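Covering a Tabletop with Paper

Measure the top and add 6 inches to the length. Cut the sheet from a roll at least 70 lb in weight; lighter stock wrinkles under a damp brush.

Lay the sheet curl side down and smooth it from the center outward. Leave it flat for 5 minutes before taping. 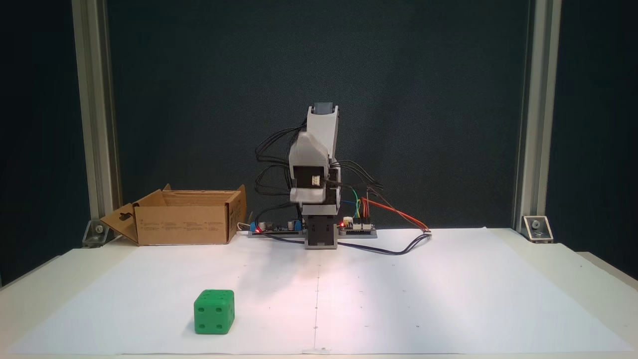
White paper on a white tabletop, dark backdrop behind.

Tape the corners first, then the long sides. Keep the tape on the underside of the table. Replace the sheet when the surface starts to pill.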